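Read this before you train on Grincombe. The first draft of this card called the set "a benchmark for bimanual rearrangement," and I took the phrase out. It is a pile of tabletop episodes with a result attached, and the result is weaker than the slides made it look.

## What's in it

- 2,000 teleoperated episodes, two arms, two-finger grippers
- 16 task prompts, mostly fruit, plates, bowls and cups
- one head view and one fixed view per episode
- train/val split by episode, **not** by object (see Known problems)
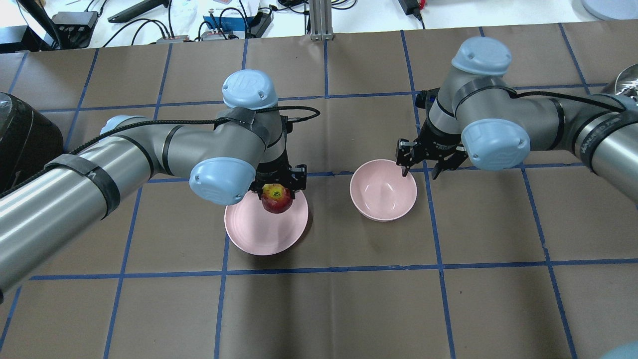
*Head view. Left gripper with the apple at the plate, right gripper open by the bowl.*

## The claim

Kälin is our name for the grid-conditioned policy. It gets the tape cell of the target as an extra token. Trevor Clegg's write-up says the token is why it beats the plain policy on placement. Maybe. The two were trained with different crop settings, and when Leanne Parsons matched the crops on 3 of the prompts, most of the gap went away. She ran 2 seeds. I wouldn't call that settled in either direction, and I'd like people to stop citing the first number.

Things I'd want before believing it:

1. matched crops on every prompt
2. a shuffled cell token as a control
3. objects that straddle a tape line scored separately

Number 3 matters more than it sounds. The cell label is a single integer, and large objects don't respect it.
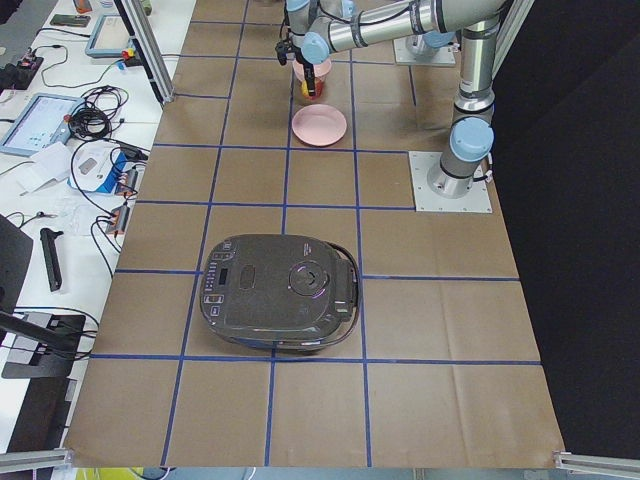

*Fixed view. The rice cooker sits across a tape crossing; the cup is in the gripper behind the plate.*

## Known problems

**Leakage.** The same pink tableware turns up in train and val. A policy that has learned "go to pink" will score fine here. Ermelinda Frade has an object-level split on the `borora` branch, and numbers on it are lower for everything we tried.

**Success labels.** Assigned by one annotator from the fixed view only. An object held just above a rim and one resting on it can look alike from there, so check the gripper state before trusting a label. 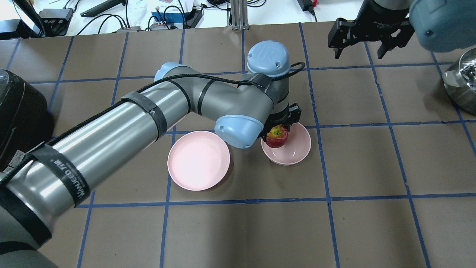 **Prompt wording.** "Plate" and "bowl" get swapped in some of the early prompts. Bradley Cropper fixed the ones he found. I don't assume he found them all.

**Idle arm.** In many episodes one arm does very little. Please don't report these as two-arm coordination.

## Loading

```
plumico fetch grincombe --split val
plumico check grincombe
```

`check` verifies file hashes and nothing else. It will pass on a mislabeled episode.

Questions about the splits go to Ermelinda, labels to Beverley Mottram. Crop configs are in `configs/old/` until someone reruns the baseline.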